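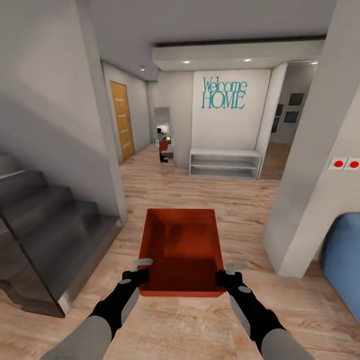 Our contact at Drendau replied that the survey question was the wrong one. Asking trainees whether they felt ready for underground work would tell us how they felt on the last day of a course, the message said, and most people feel good on the last day of a course. We should ask what they could do in October that they couldn't do when they signed up.

We got that reply two weeks after our questionnaire had gone out, so it was too late to change it. It is the reason this report reads differently from the proposal we handed in.

Student project report, Work and Training in Resource Towns
Submitted 2022-05-04

What we set out to do

Our project looked at the short entry course for mine workers offered in Bellness by the Iglesias training center, with places paid for in part by the Drendau mine. The course brochure says it gives local people "a direct path" to a job. We wanted to know whether that was true, and who it was true for. We had four questions at the start: who applies, who gets in, who finishes, and who is hired. We can answer the first two fairly well and the third in part. We can't answer the last one, and we don't think the center can either.

What we used

The center gave us its intake sheets with names removed, two years of course outlines, and its own summary reports. We also sent out 100 paper questionnaires through the center's office. The office chose who got them. We asked for a list so we could draw our own sample and were told this was not possible for privacy reasons, which is fair, but it does mean that anyone who left on bad terms probably never saw our form. We didn't visit the mine.

Who applies

Since the course began, 1498 people have sent in an application. That figure appears in every summary report and on the banner in the front office, and it's used as proof that the town wants the program. We are less sure. A person who applies, is turned down and applies again is entered as a new applicant each time. The intake sheets have no number that follows a person from one year to the next, so we couldn't tell how many repeats there are.

Applications from Wikedthorpe are much rarer than we expected for a place that size. The center puts this down to lack of interest. The bus from Wikedthorpe gets to Bellness after the morning safety talk has started, and anyone who misses the talk is marked absent for the day. We think the bus deserves a look before anyone writes about interest.

Who gets in

Selection is by a reading test, a medical form and an interview. The reading test is the same one used for office courses and has a long passage on filing rules. No one could tell us why a driller needs it. The interview has no score sheet, and the notes we saw were mostly one line long. "Good attitude" came up often. It may well be a good guide to something, but we couldn't check it against anything.

Who finishes

The center reports a very high completion rate, and its staff are proud of it. The rate leaves out everyone who quit before the end of the second week, since they are classed as "not started." The center's handbook says so openly, in a footnote, and other training providers may do the same. Still, a reader of the brochure would not guess it.

Those who answered our questionnaire were mostly positive. They liked the instructors and the ventilation unit, and they disliked the amount of time spent in the classroom. Several wrote that ground control was rushed. One wrote that the rock bolting practice was the only part that felt like work.

Who is hired

The word used in the summaries is "placed." A graduate counts as placed after a call with an employer, whether or not the call leads to a job. Drendau told us it does hire from the course but would not say how many people or for how long — and we have no power to make it say. Without that, the direct path is a claim we can neither back up nor knock down.

Problems with our own work

Our forms came back slowly and some were half empty. Question 4 asked two things at once, and we had to throw out the answers. We also wrote the form before we understood how the center uses the word "started," so some people may have skipped parts that applied to them.

What we would ask for

Give each applicant one number and keep it. Publish the early leavers next to the completion rate. Drop "placed," or say what it means on the same page. Call graduates again in October and ask what job they're in. The center has read a draft of this section and says it will consider the first point.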